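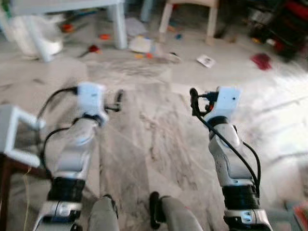 Wekis 2: cable dress, fingers and joint covers

Batbridge Workshop Notes / Machines / Wekis 2 / Gallery

Wekis 2 is the second of the two-arm units kept at Batbridge. It runs in furnished rooms on hard floors, and it is set up differently from the bench unit. The notes on this page cover the arms from the base joint forward: the cable runs, the gripper housings, the fingers and the joint rings. The drive base, batteries and network are on their own pages.

Two views from the head camera go with the notes. The head camera view is the one the operator has during a session, so it is also the view used for the visual part of the start check. Anything that cannot be judged from there has to be checked by hand with the arms powered down.

Arms forward over open floor

Left and right arms extended over the marble, angled slightly inward, grippers held level. The black cable leaves the top of the left housing and arcs down the outer side of the arm. The right cable bows outward and tucks back near the lower joint.

Both cables are dressed to the outside. An earlier layout had them on the inside, where they took up space between the forearms and rubbed against each other on close two-handed work. The outside run needs more length. Cut length is 800 mm from the housing connector to the first fixed clip, and the clip goes below the lower joint ring, never on the ring itself.

The slack loop should move freely through the whole wrist range. To check it, power down, turn the wrist by hand to each stop and look at the connector. If the connector body tilts, the loop is too short. If the loop can be pushed across the front of the fingers, it is too long and will catch on chair backs and drawer handles. Adjust at the clip. Do not shorten the loop with a tie at the housing, as this moves all of the bending to one spot at the strain relief. The first left cable failed there after 412 hours, with two broken conductors inside an undamaged jacket.

Finger check, same pose

The fingers are black and curved, and wear shows first as a polished patch on the inner face. Run a thumbnail across the tip. A step that can be felt means the pair is replaced. Fingers are replaced in pairs on one gripper and the log entry gives the side. Left and right grippers do not have to be done together.

Order for a finger change:

1. Drive the gripper to half open and cut power at the base switch.
2. Take out the two retaining screws and slide the finger forward off its carrier.
3. Wipe the carrier with a dry cloth. No solvent.
4. Fit the new finger and bring both screws down by turns until seated.
5. Power up, run open and close with nothing between the fingers, then run the zero routine.
6. Close on the gauge block and read the width on the operator page.

Step 5 was left out once in December after a quick swap. The gripper reported closed with a gap still showing between the tips, and most of an afternoon went into looking for an encoder fault that did not exist.

Working at low furniture 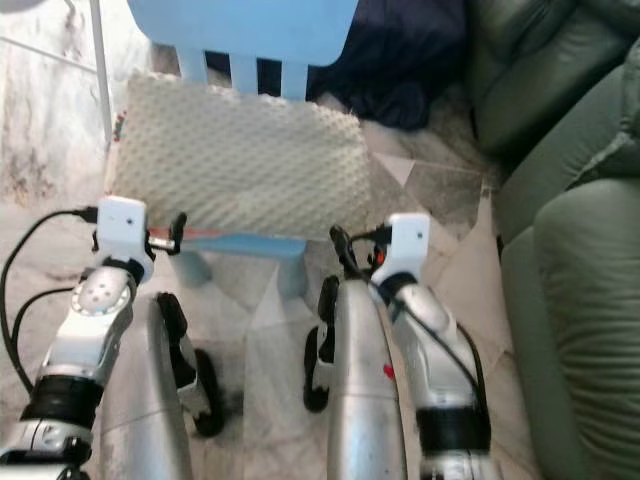
Text and upkeep log: Shayne Whitcombe, Batbridge

Arms reaching toward a child-sized chair with a dimpled white cushion on the seat. The housings point at the two front corners of the cushion, one arm to each side.

Low seats put the forearms close to the curved silver covers, and this is where clearance is smallest. The covers are already scuffed. Scuffs are cosmetic and are left alone. A dent is a different matter, as it can bring the panel into the path of the forearm, and the arm controller has no knowledge of the panel shape beyond the model it was given. After any knock to a cover, lay the steel rule across it and compare with the sheet in the machine folder.

The soft limit for this zone is set in the arm profile under Near Body. The present value holds the forearm speed to 300 mm per second inside the zone. Peixoto, the operator page software, shows an amber bar when the limit is active. If the bar stays on with the arms fully forward, the profile has not loaded and the session should not start.

Left arm joint cap and lower ring

The silver cap near the middle of the left arm has a ring of small holes. Keep them clear. Lint from cushions and throws collects there, and a soft brush is enough to remove it. Compressed air is not used on this cap.

The black rubbery ring lower down gets wiped with a damp cloth. Check for splits while the joint is turned slowly by hand through its range, since a split will often close up when the joint is at rest. On the right arm the same ring is easier to reach from the front of the machine. Replacement rings come from Ferkumham in bags of two.

Intervals

Every session: cable loops, finger tips, Near Body bar.
Every 50 hours: finger screws, joint cap brushed, rings wiped.
Every 500 hours: both gripper cables replaced whether or not they show wear, clip positions marked again, full zero of both arms.

The 500-hour cable figure was set before the left cable failure and is under review. Until it is changed, a continuity test is done on both cables at 300 hours, with the wrist moved by hand through its range during the test. A static reading does not show this kind of break – the failed cable read good on the bench until it was bent.

Open items

Right cable clip: adhesive is lifting at one corner. Replace with the screw type when the next set arrives.
Machine folder: the cover sheet still has the old drawing for the right side. The measured values written in pencil are the correct ones.
Spare fingers: one pair left in the drawer, none on order.

Corrections to this page go in the workshop log under Wekis 2, with the arm side given first.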